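Fruit left, everything else right: a morning with the Prosdale data crew

Prosdale's office is up two flights and the lift is out, so I arrive puffing. Kettle on. No small talk. The team lead (she'd rather stay nameless, the whole crew would) is already at the laptop, scrolling through the night's uploads.

"839 good ones since September," she says. "Good meaning usable. We've recorded a lot more than that."

The job, put simply. A person steers the arm through a chore, everything gets recorded, and the recordings go to the learning system, which they call Onora. Onora watches, then tries it alone. The chore at the moment is sorting. Fruit in one basket, bits and bobs in the other.

Sounds easy. She laughs at that. "Pick up a banana without thinking about it. Now do it with someone else's hand, on the end of someone else's arm. My first day I managed six in an hour."

Why not just program it? She has clearly been asked before. "You can, for one banana in one spot. Then somebody puts it down the other way round and you're stuck. We want it to have seen the mess."

So mess is part of the work. Between goes they shift the baskets, turn things about, swap what's on the table. There is a printed sheet of layouts, 242 of them, though the operator I spoke to admits he goes off it when he's bored. "Don't write that," he says, then says I can.

What gets thrown out? Drops, mostly. But not all drops. "If you drop it and go back for it, thats gold," he says. "It needs to learn how to recover. If you drop it and swear and stop, bin." The bin stands at 381 recordings. He reckons a fair share are his.

I ask about the labels, which are done by hand, in pen. Could be neater, surely? He shrugs. People's kitchens aren't neat. Stadardale, the firm paying for this round, wants a system that copes with ordinary writing on ordinary paper, and printed cards felt like cheating.
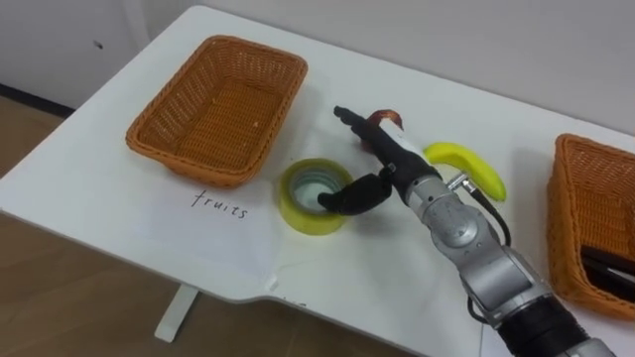
Slow hands wanted

The best operators aren't the gamers, which suprised me. "Gamers rush," says the lead. "We had a pastry cook for a bit. Lovely recordings." They're hiring again after Christmas, at the Dogbe site too, shorter shifts this time. Two hours and your wrists know about it.

And when Onora goes alone? Mixed. Fine with apples, she says, poor with anything that rolls. Next round is crockery. She has bought the cheap stuff.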